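Keden open day: notes from the apartment floor

Kemby and I got to the Keden building on Monday shortly before the first tour group. The ground floor is offices and was closed to visitors. The part worth the trip is upstairs, where a row of furnished rooms is used for household work: food sorting, bed making, laundry, table setting. Yamuna Murthy ran the tour and kept it to a strict timetable.

The kitchen came first. Counter height is standard, drawers are on full-extension runners, and every shelf has a printed label with its contents. Dry goods are kept in clear tubs with the fill date on the lid. Fresh produce comes in twice a week and is checked on arrival for firmness and skin damage. Bruised items go to a separate bin and are used first.

Tobiloba Ekwueme covered storage. His rules were simple. Citrus keeps at room temperature for several days if air can get around it. Tomatoes stay out of the refrigerator until ripe. Carrots keep longer with the tops removed, because the leaves draw water from the root, but the tops stay on when the carrots are going to be used that day. Greens are rinsed and drained before they go on a plate. We spent almost 2 hours on this floor, and most of the questions were about spoilage.

The bedroom was the last stop. Sorting is done on the bed as well as on tables, with a plastic sheet over the duvet to keep juice and soil off the fabric. A soft surface changes the job. Round produce settles into the low spots, and a plate tilts if the bedding under it is bunched up. 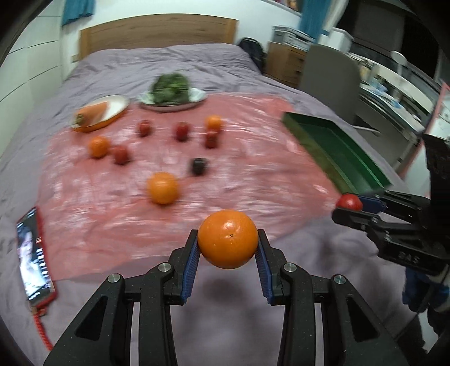

I asked how often the bedding is washed. Murthy said every 4 days, sooner if something leaks through. Plastic sheets are wiped down after each session and replaced when they tear at the folds.

Practical points for anyone going in August: the stairs are steep, the coat rack is small, and the coffee is at Mamow across the street. Tour groups are limited to 6. The handout has a floor plan on the back with the storage table from the kitchen wall, and the spare copies are by the exit.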